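Lists > Skirkidcombe Robotics Club > Build and Code > Re: letter sorting, what are we doing about the plates

Posted in March, 9:40 pm, by Constanza Ocampo

Hi all,

Sorry for the slow answer, I've been at the table every evening this week and by the time I get home I don't want to look at another screen. Ulises asked a bunch of good things, so I'll go through them in line and then tack on some stuff of my own at the end.

Ulises Mansilla wrote:
> I missed the last two sessions so forgive me if this got settled. Are we
> sorting the letters by color or by spelling now? The sheet on the wall says
> color, Ximena's notes say words, and the code in the shared folder seems to
> do a bit of each.

Color! Words are for the spring showcase, if we get there. I know Ximena's notes say words, and she has a really nice plan for it (read the notes if you haven't, page two especially), but we took a vote and color won by a mile. The code does a bit of each because I merged her branch before I read it properly. My fault. I'll pull the word stuff back out and park it in its own folder so it doesn't get lost.

> Also, which arm gets which side? When I wrote my part I assumed the left arm
> does everything on the left of the camera view, and then I saw a run and it
> was the opposite and I got very confused.

Yeah, this gets everybody. "Left" and "right" mean the ROBOT'S left and right, and our camera looks at it from the other side. So the right arm shows up on the left of your screen. Please, please use the robot's side in the code and in your comments. Tiburcio had a whole evening of chasing a bug last month that was nothing more than him and me meaning different things by "left." If you need to talk about the screen, say "screen left" and we'll all know.

> Do the plates have to stay in the same spots every time? I'd like to try
> moving them.

Move them! We want them moved. The first 200 runs had the plates in pretty much the same places and the model learned the table by heart, which is great until somebody bumps a plate with an elbow. For the next batch I'd like us to shift them between runs, and swap which one is nearest which arm too. Just keep them all where at least one gripper can get to them without going over the other arm. Eulalia marked the reach limits on the floor plan in the folder, so check that first. And we're aiming for 300 in the new batch, so there's plenty of room to try odd layouts.

> Last thing, is it OK to start with letters already in a plate? It feels like
> cheating.

Not cheating at all, I want more of those! If every run starts with bare plates, the arms never see a half-finished table, and half-finished is what they get any time we stop and restart. Put a few in before you hit go, mix the colors in there if you like, leave one plate with nothing in it. The picture at the bottom of this email is the kind of thing I mean, with letters of different colors sharing a plate and the blues still out in the middle.

OK, my own list now.

The grippers. The foam squishes, so closing all the way is a bad idea, it pinches the letter and then it sticks to the finger pad when you let go. I've been using a softer close and it's a lot happier. The value is in the settings file under "foam," don't use the one called "block," that's left over from the fall. The skinny letters are still a pain. An "l" lying flat is fine if you come at it across the short way and hopeless if you don't. The round ones are easy.

Cables. I know, I know. Before each run, please lift both arms to the rest pose and watch where the cables go when they come down. If one is brushing the letters, stop and fix it. Tiburcio has a roll of hook-and-loop ties in his bag and is happy to share, and I think one evening of just tidying would pay for itself.

Red buttons. There's one on each base. Whoever is running stays within reach of them for the entire run, including the boring part where it's thinking. I got a bit sharp with somebody over this last week and I'm sorry for the tone but I'm not sorry for the rule.

Logging. Use the run sheet, the new one, with the column for which plate was where. If a run goes bad, don't delete it! Write "bad" and a few words on what happened. Eulalia is going through the bad ones for her part of the report and she's getting some really interesting stuff out of them (ask her about the letter "g").

Space. We have the table until the end of the month and then the Sistside people need it for their thing, so if you've been meaning to sign up for a slot, now would be good. I put 3 extra evening slots on the sheet. I can open up for any of them, just don't all pick the last one.

And Ulises, if you want, come by before the next session and we'll do a few together so you can see the left/right thing for yourself. It clicks pretty fast once you're standing there with your hand next to the arm. Bring your laptop, I'd like to get your plate-finding code running on the club machine and I couldn't get it to start.

That's all from me, I'm off to find dinner.

Constanza

Recent on this list:
- Analen meetup, who needs a ride?
- Wei branch won't build on the old laptop
- Spring showcase table sizes (Ximena Bustos)
- Report outline, please add your sections (Eulalia Durán)
- Found: one gray hoodie

Attachment:

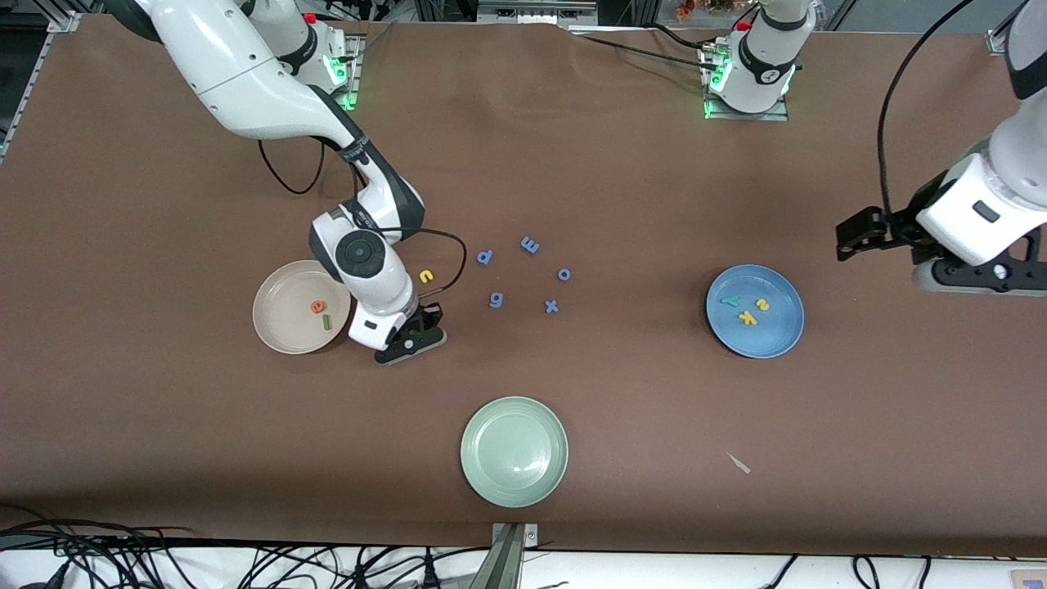

Color sort with some letters already on the plates. The pale green plate is the bare one.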